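Search the community
Search for topics, people, tags

Cooking > Rice and grains

Rice is soft at the bottom and hard on top, what am I doing wrong?
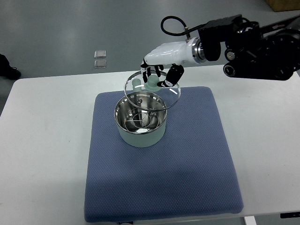
The problem in detail

Posted by Weronika Sobczak, February
3,642 views

Hello everybody. I moved to a new apartment in Jatari and since then I cannot make a normal rice. In my old kitchen I had a gas stove and I never thought about it. Now I have an electric one with the flat plates and the rice is different every time.

What I do: I take 500 grams of long grain white rice, I wash it two times, I put it in the pot with cold water and salt. The water is one finger above the rice, as my grandmother did it. When it boils I put the lid and turn the plate to 2 (it goes until 6). After fifteen minutes I look. The bottom is already very soft, almost like porridge, and one time it was also stuck and brown. But the grains on top are still hard in the middle. If I add more water and wait, the top becomes good but then the bottom is completely destroyed.

I have tried with more water from the beginning, and the result was a wet rice which nobody in my house wanted to eat except with soup. I have tried also to stir it in the middle of cooking, and this made it sticky like glue.

The pot is not expensive but not the cheapest also. It is from Kowalchuk, the wide one with a steel bottom. The lid closes quite well, but a lot of steam is going out on one side when it boils strong. I would like to not buy a rice cooker, because the kitchen is very small and I have only one free socket.

On Sunday my husband's parents come for lunch and I promised rice with chicken, so I would be thankful for any advice before this. Thank you!

Share (6)

Osaze Anozie
154 people found this helpful

Hello Weronika, I had the same trouble when I changed from gas to electric, so I will write what worked for me.

The first thing is the plate. A gas flame becomes small at the moment when you turn it. An electric plate stays hot for several minutes after you turn it down. So you think that the rice is on 2, but it is still boiling like on 5, and in this time the bottom is cooking too fast and the water is leaving as steam. What I do is use two plates. I bring the rice to boil on the big one, and before that I switch on a small one at the lowest number. When it boils I move the pot to the small one. If you do not have a free plate, take the pot off completely for two minutes, let the plate cool down a little, and put it back.

The second thing is the water. The finger method depends on how wide the pot is. In a narrow pot one finger is one amount of water, in a wide pot it is a lot more, and the rice is lying in a thin layer. Please measure with a cup. For long grain white rice I use one cup of rice and one and a half cups of water. For basmati which was soaked I use a little less. Write down what you used, then next time you can change it by a small amount.

The third thing is the lid. After it goes on, do not lift it. I know it is difficult. Every time you open, the steam goes out, and it is the steam that cooks the grains on top – the water is already low by then. If your lid leaks on one side, put a clean thin kitchen towel between the lid and the pot and fold the corners up over the lid, so they are far from the hot plate. On a gas stove I would not do this.

And the last thing, the rest. Twelve minutes on the low plate, then turn off, take the pot away from the plate and wait ten minutes more with the lid closed. In these ten minutes the top grains become soft and the bottom becomes a little drier. Only after this you open it and loosen the rice with a fork, from the sides to the middle. Do not use a spoon, it presses the grains together.

For 500 grams you may need two or three minutes more on the heat than for a small portion. I would try it once before the guests come, with the full quantity, as a half portion will not behave in the same way.

Good luck with the lunch.

Comments (2)

Weronika Sobczak: Thank you very much Osaze! I did not think about the plate staying hot, but it is logical. I will try tomorrow evening with the two plates. Can I put the salt at the beginning or is it better at the end?

Osaze Anozie: At the beginning, with the water. At the end it does not mix well and you must stir too much.

Rami Sfeir
31 people found this helpful

Buy a rice cooker. I have a small one from Iltia and it stands on the top of the fridge when I don't use it. One socket is enough, you need it only for half an hour.

Comments (1)

Jummai Adeleke: She wrote that she doesn't want one.

Chinyere Amadi
58 people found this helpful

I agree with most of what Osaze wrote, but I want to add a different way, for the case that the steam method still does not go well before your lunch.

Cook the rice as you would cook pasta. Take your biggest pot, fill it with a lot of water and salt, and wait until it boils strong. Put in the washed rice, stir one time so it does not stick to the bottom, and let it boil without the lid. After nine minutes start to taste. When the grain is soft outside and has only a very small bite in the middle, pour everything into a fine sieve and let the water go out well. Then put the rice back into the empty warm pot, put the lid, and leave it for five minutes away from the heat.

With this way the kind of stove and the exact water are not so important. The taste is a little weaker, I admit, and if you want to cook the rice in chicken stock you will lose most of the stock in the sink. But for a chicken with sauce it is very good and the grains stay separate.

About the washing: two times is maybe not enough. I wash until the water is nearly clear, with my brand of rice (Odero, the long grain) it is four or five times. Use cold water and move the rice softly with the hand, if you rub it the grains can break and broken grains make the porridge that you described.

If there is already a brown layer stuck on the bottom, do not scrape it. Take the good rice from above to another bowl, and fill the pot with warm water for the night.

Comments (1)

Weronika Sobczak: I made a test with the two plates and a towel under the lid. It was much better, only a little too soft, so I will take less water next time. For the lunch I keep your method in reserve. Thank you both!

Share (2)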